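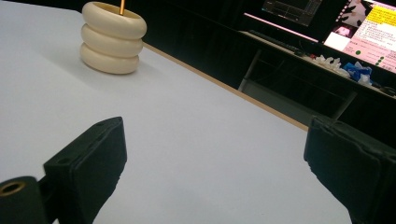

2023-04-14
By the Home desk

Most desks hold too many things that hold other things. I cleared mine in June and found trays inside trays, and a wire rack from Grevar that had never held a sheet of paper. It all went to the thrift store in Pondano. I now think a work table needs one upright object and plenty of bare surface. A cream-colored piece of three stacked rings, with a thin orange-brown stick standing up out of the top, is enough for me. It takes up little of a white table and I can find it without looking.

Stores sell the opposite idea. The Clalard catalog lists 152 desk organizers, and the biggest costs $260. I could buy pencils for years with that. Drawers and slots ask you to sort, and people who are busy do not sort. They drop things in the nearest slot and forget them.

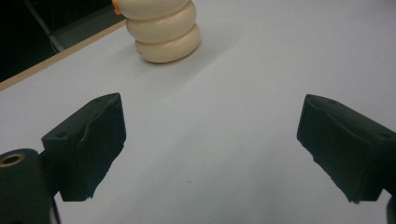

One reader from Garcia wrote in to disagree. She runs a sewing table and said bare space is fine for people who only write, but she needs 50 spools where she can see them. I accept that for thread. I would still keep the spools on the wall and leave the table alone.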